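**Teeküche im zweiten Stock wieder geöffnet**

Gilcombe, 04.08.2026 - Die Teeküche im zweiten Stock des Bürohauses Nindwood kann seit heute wieder benutzt werden. Sie war 7 Wochen geschlossen, weil eine Leitung hinter der Spüle erneuert werden musste. Bei der Gelegenheit hat die Hausverwaltung Grurent auch die Arbeitsplatte und die Fliesen dahinter austauschen lassen. Den Auftrag führte der Küchenbaubetrieb El Idrissi aus.

Die alte Platte war an der Spüle aufgequollen und an der Vorderkante mehrfach ausgebessert worden. Jetzt liegt dort eine cremeweiße Quarzplatte, die Wand ist mit großen grauen Fliesen verkleidet. Auch die Steckdosen über der Arbeitsfläche wurden neu gesetzt. Wasserkocher dürfen dort angeschlossen werden, private Kochplatten bleiben im ganzen Haus untersagt.
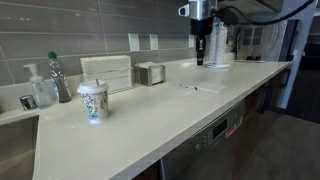
Spülmittel, Handseife und Papierservietten stellt weiterhin die Verwaltung. Nachgefüllt wird jeweils morgens mit der ersten Reinigungsrunde. Wer zwischendurch etwas vermisst, meldet sich am Empfang. Gebrauchte Pappbecher gehören in den Restmüll und sollen nicht auf der Platte stehen bleiben, Krümel und Kaffeeflecken wischt jeder selbst weg. Scheuermilch und Stahlwolle sind für die neue Oberfläche nicht erlaubt, ein feuchtes Tuch mit etwas Spülmittel genügt.

Die Arbeiten haben nach Angaben von Grurent 1676 Euro mehr gekostet als geplant. Grund war ein zweites Leck, das erst beim Abnehmen der alten Fliesen gefunden wurde. Der Mehrbetrag wird aus der Rücklage des Hauses bezahlt, eine Umlage auf die Mietparteien ist nicht vorgesehen.

Während der Sperrung mussten die Büros im zweiten Stock auf die Küche im Erdgeschoss ausweichen. Der zusätzliche Kühlschrank, der dafür im Flur neben Raum 234 aufgestellt worden war, wird in den nächsten Tagen abgeholt. Lebensmittel, die dann noch darin liegen, werden entsorgt.

Als Nächstes ist die Küche im dritten Stock an der Reihe. Dort soll im November gearbeitet werden - allerdings nur an der Spüle und am Abfluss, die vorhandene Arbeitsplatte bleibt. Den genauen Termin hängt die Verwaltung vorher im Treppenhaus aus.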